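Chapter 4
Flat Folding of Knit Garments

Learning objectives

After working through this chapter, the reader should be able to:
identify the parts of a short-sleeved knit shirt that control the fold;
prepare a working surface and judge whether it is suitable;
square a shirt by tension at the hem before making the first crease;
choose between the half fold and the thirds fold for a given storage depth;
recognize the four common faults in a finished stack.

Key terms: body panel, hem line, grain, drop, squaring, reference edge, stack height

4.1 Why knits come first

Chapter 3 dealt with flat linens, which have straight edges and four corners. A T-shirt has neither advantage. Its outline is a rough trapezoid with two short tubes attached, and the fabric stretches more across the body than along it. A pillowcase laid down crooked can be corrected by moving one corner. A shirt laid down crooked has to be corrected at the hem and again at the shoulders, and a correction at one end tends to disturb the other.

The short-sleeved shirt is also the most common item in a household load. In the laundry survey carried out by Nerys Bowen in Clidthorpe, 43 percent of the pieces in a mixed wash were T-shirts or similar knit tops. Time saved on this one garment has more effect on the whole task than time saved on any other. The survey figures are given in full in Appendix B (revised 12/6/20).

4.2 The working surface

Any flat surface larger than the opened garment will serve. A table at hip height is easiest on the back, but most people fold on a bed, and the exercises in this chapter assume one. Three properties matter.

Area. The shirt must lie fully open, with clear space beyond the hem for the hands. Allow at least 10 inches past the hem line.

Friction. A fitted sheet holds a knit shirt in place better than a polished tabletop does. The same friction makes it harder to slide the shirt once it is down, so the garment should be lifted and laid again when it lands badly.

Firmness. A soft mattress sinks under the heel of the hand and lets the fabric bunch. Wrinkles in the sheet are of little importance during squaring but can print through to the crease if the fold is pressed hard. Smooth the sheet before pressing, and press with the flat of the hand.

4.3 Squaring at the hem

Squaring is the step most often left out. The shirt is laid front side down with the collar away from the worker. The hem is then taken at two points, one toward each side seam, and drawn outward until the lower edge is straight. The pull should be even. If one side is pulled harder, the tension shows as diagonal folds running up into the body panel, and the side seams will not lie parallel when the hem is released.
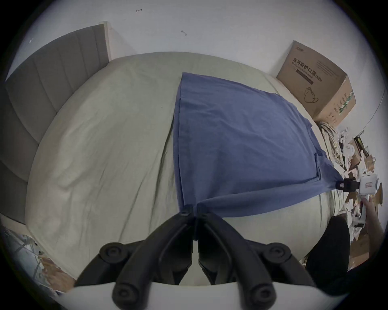
The distance between the two holding points affects the result. Points set close together leave the outer corners slack – the corners then curl under and have to be opened by hand. Points set at the seams themselves give the straightest line but put the most strain on the stitching, and older shirts may ripple along the hem afterward. Tegwen Pritchard recommends a position 1 inch inside each seam for adult sizes, and this book follows her practice.

Once the hem is straight, lower it to the surface without letting go, then release both points together. Check each sleeve. A sleeve that has doubled over on itself adds two layers to the stack at that point and is the usual cause of a leaning pile.

4.4 The reference edge

Every later fold is measured from one edge, called the reference edge. For the half fold it is a side seam. For the thirds fold it is the hem line. The Sotiropoulos method, treated in Section 4.7, uses the shoulder line and requires a firmer surface than a bed provides.

Drawer depth decides the choice. A drawer with less than 20 centimeters of clear height suits the thirds fold, stored on edge. Open shelving suits the half fold, stored flat, to a limit of 32 centimeters of stack height. Above that limit the lower shirts take on hard creases and the pile becomes unstable when one is drawn from the middle.

Exercise 4.1

Lay out a short-sleeved shirt and square it as described in Section 4.3. Measure the hem from seam to seam, then measure the chest just below the sleeves. Record both values in Table 4.1. Repeat with a shirt of the same size in a heavier knit.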